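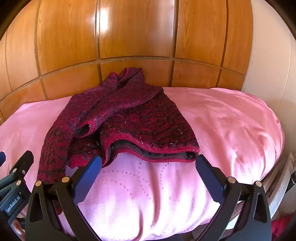
December, garment state labeler, after lunch

Reran the segmentation on the knit-top episodes with the new threshold. Better on the body, still bad on sleeves. When the thing is bunched up the model calls the collar a cuff and the cuff a pocket. Dark folds on a dark print, no edge to hold on to. Pink sheet at least gives a clean outline so the outer mask is fine — problem is all inside it.

Changes today:
fisheye undistort now runs before the crop, was after (my mistake, from the Tesow config)
mask loss weight up, 2 to 3
lint specks were getting picked up as keypoints. Median filter first, then detector. Kills most of them
batch 32 fits, anything bigger runs out of memory

Trained 800 steps, just to see. Loss flat after the first third. Keypoints on the flat shirt land where they should: neckline, both shoulders, hem. Crumpled ones drift to whatever fold is brightest.

Idea — stop asking for sleeve labels until the flatness score passes a cutoff. Planner doesnt need left/right sleeve while the garment is a heap, it only needs a grasp point. Wrote it as a flag in the Nekenent branch, off by default.

Two-gripper episodes are a seperate headache. Time offset between the left and right streams is up to 3 frames, so a pull at the cuff shows up late in one of them. Sync script fixes the start but not the drift. 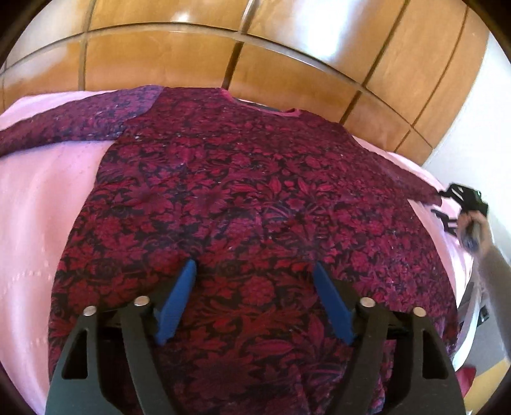

Iyengar: don't resample the streams to fix that. Fit a linear clock per episode and leave the raw timestamps alone, we lost the short pulls last time by interpolating over them.

OK, doing it that way. Need the fit residual in the episode header so the Trivham loader can throw out bad ones. Cutoff not picked yet.

Still open: cuff class, blurred frames (drop or down-weight?), rerun the flat set with filter off to compare.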